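Prarkville Tool Library: Frequently Asked Questions

Who can join?
Anyone 18 or older who lives or works in Prarkville. Bring a photo ID and something with your current address on it, such as a utility bill or a lease. If you work in town but live somewhere else, a recent pay stub is fine.

What does it cost?
Membership is $40 a year per household. Two adults at the same address can share one account. There are no daily rental charges.

How long can I keep a tool?
Seven days for most items. Tile saws, floor sanders and the Hopkin log splitter go out for three days. You can renew once online if no one has a hold on the item.

How many tools can I have at one time?
Five. A drill and its bit set count as one item. So does a ladder with its stabilizer.

What if I bring something back late?
Late fees are $2 per day per item, and $5 per day for anything on the three-day list. Fees stop at the replacement price. Accounts that owe more than $20 can't check out until the balance is paid.

What if a tool breaks while I have it?
Stop using it and bring it back with a note about what happened. You will not be charged for normal wear. You will be charged for lost parts and for damage from misuse, such as running a pump dry. Please don't try to fix it yourself.

Do I need to buy blades, bits or sandpaper?
Saw blades and drill bits are included. Sandpaper, trimmer line, nails and staples are not. We sell sanding discs at the counter at cost.

Do you lend gas-powered tools?
Yes, but no chainsaws. Return gas tools with the tank empty. The Fusinel tiller takes a fuel and oil mix, and the ratio is on the tag tied to the handle.

Can I reserve ahead?
Yes, up to 30 days ahead through your online account. Reserved items are held until closing time on the pickup day and then go back on the shelf. The pressure washers book up early in spring.

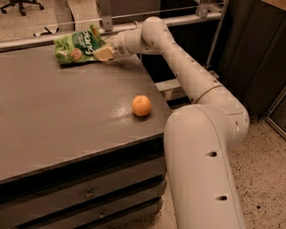
Can I donate tools?
We take hand tools and corded power tools in working order. We also take cordless tools if the battery still holds a charge and the charger comes with it. We can't accept paint, solvents, table saws without guards, or anything over 200 pounds. Seren Penry handles donations and can give you a receipt.

Can I use the tools for paid work?
No. Our insurance covers home and community projects only.

When are you closed?
Every Sunday, and the first two weeks of January for inventory. Nothing comes due during the January closing.

Who do I ask about a fee I think is wrong?
Leave a message for Meirion Craddock at the front counter with your member number and the name of the tool.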